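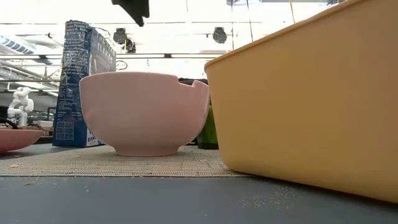
Intro to Home Economics, week 5: setting a budget for the kitchen

Okay, so last time we got stuck on fixed costs, and a bunch of you emailed me about it (thanks, Driss, for the long one!). Fixed means it stays the same whether you cook every night or never. Rent, insurance, the internet bill. Groceries move around, so they go in the other column.

For the worksheet, pretend you have $920 left after rent, and two people to feed. Split it up before you look at my version, please! I always forget dish soap and foil, and then I'm over by $19.

Read the Jayawardena chapter on unit prices before November. It's short, and she's funny about coupons. Bring a real grocery receipt too, crumpled is fine. Magdy has extra worksheets if you lost yours.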